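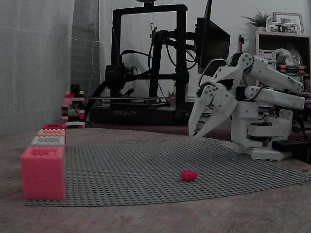
Glykeria Kalogeropoulos had made her mother's lamb stew for 20 years and had never once followed the recipe, mainly because it was a lie. Her mother wrote down seven cloves of garlic for guests and used however many she had.

"It needs cinnamon," said Themis, who had been married to her since May and was already giving notes.
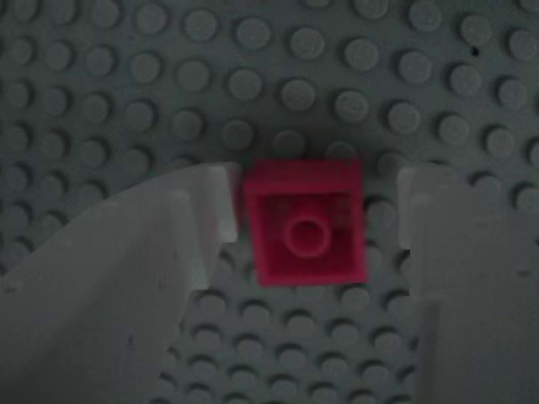

She handed him the spoon. He tasted, frowned, and added cinnamon - then more, with the confidence of a man who owned one pan.

They ate it over orzo. It tasted like a candle.

"Your mother's is better," he said.

"My mother's has no cinnamon," said Glykeria, and passed him the bread.

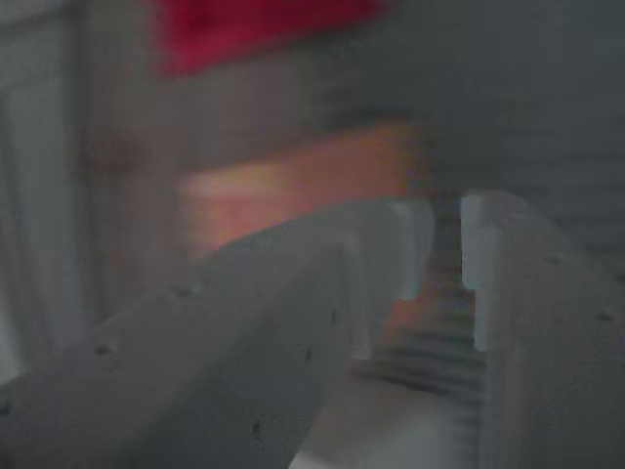 Two pale gray gripper fingers, close up.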